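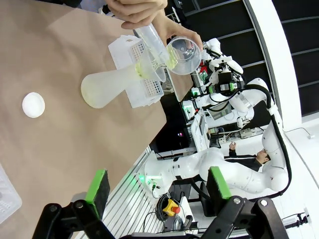

Bench Assistant (part time) – liquids and labware

Drusden, Cletbridge site
Posted 25 March 2019

We need one more pair of hands at the wet bench. Mostly pouring. Beaker to funnel, funnel to flask, over and over, then wash it all up and start again. Sounds dull, some days is dull. People who like getting small things right tend to stay.

Part time, mornings, in the Yuen Building, second floor. Pays $700 a week before tax. Start as soon as you can, ideally before the end of March.

What you'll do

Pour tinted water from measuring beakers into flasks, by hand, at the speed on the sheet. Slow pours, fast pours, thin stream, thick stream.
Mix the tint. Food coloring, nothing nasty. Has to match the last batch so hold it up to the card.
Set out the bench before each run – flask, funnel, beaker, rack, lids. Layout sheet is taped inside the cupboard door.
Rinse funnels and flasks between runs. Yellow leaves a film if you let it sit, so dont let it sit.
Put lids back with the right containers. Please.
Write up each pour in the Plalto log. There are 2,482 in there already and we'd like the next ones to be as readable as the first ones.
Wipe up. You will spill, everyone does.

A run is 60 minutes, then a break, then another one. Two or three runs in a morning depending on how much washing up there is. 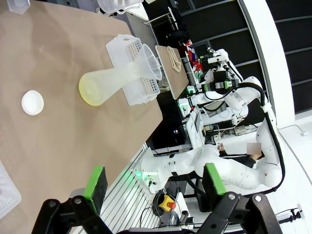

Conical flask on the bench with pale yellow liquid at the base, white basket behind.

What we're looking for

Steady hands. Really the main thing.
OK with doing the same job many times without speeding up. First pour and last pour should look alike.
Can read a volume off the side of a beaker at eye level. We'll show you if you've never done it.
Tidy. The bench isn't big and it fills up quick with racks, trays and baskets.
Fine standing for most of a morning. There is a stool but you can't pour well from it.
Writes legibly, or types, either is fine.

Lab experience is nice but not needed. School chemistry is plenty. Kitchen or bar work counts too, so put it on your application. Left-handers welcome – we are short of left-handed pours.

Good to know

All plastic on this bench, no glass. Gloves and safety glasses provided, aprons too, bring your own shoes (closed toe).
Long sleeves get rolled up or taped. Rings and watches off.
Your hands and forearms will be in the recordings. Faces are not wanted. There's a consent form, please read it befor you come in.
No food or drink at the bench, even though it's only colored water. Break room down the hall has a fridge.
If you're sensitive to food dyes tell us up front and we'll find you something dry to do.

How to apply

Half a page is enough. Tell us what you've done with your hands, which mornings you can't do, and when you could start. No photo, no cover letter template stuff. Drop it at the Yuen Building front desk marked BENCH, ref 158, or use the form on the Drusden jobs page, same ref.

We'll ask you in for a short try-out, paid. Ten pours and a wash up. You'll hear from us either way within the week.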